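Monia Open Day Set: README

Recorded May 8, 2025, at the Dukbridge studio, during visiting hours. We had planned to record before visiting hours. Plans were made in February and have not been seen since.

What's in it

2,993 short clips from hand-held grippers and head-mounted cameras, plus a notes file per station. Visitors could watch from the floor or the mezzanine, and after a short briefing they could take a gripper and try a task themselves. Most wanted to try. A few wanted to know where the robot was, and were told they were holding the interesting half of it.

Clips are sorted by station, 1 to 8. Station 4 is missing. Mawuli Tetteh used the number for the coffee table and it stuck.

Who held what

Staff clips (Kwabena Adjei, Lamisi Agyeman) are tagged "staff". Everything else is tagged "guest", including the clips by Yaw Wumbei, who works here but asked to be judged by the lower standard.
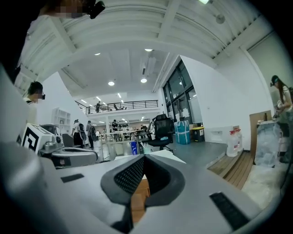
Guests are slower than staff and grip much too hard, so expect long pauses before contact and a fair amount of squeezing. They also turn around to talk to people with the gripper still recording. We left those stretches in and marked them "idle" in the notes. If you are training a policy, filter them out, unless you want one that chats.

Known problems

Clock drift between head and hand cameras on station 7. Fix script is in tools/, written by Sulastri Lumbantobing, who would like you to read the comments before emailing her.

Audio has been removed. You are not missing much apart from the same question about dishwashers.

Faces are blurred. Report any we missed through the Mensah tracker, not the old Tisindale one, which still accepts tickets and sends them nowhere.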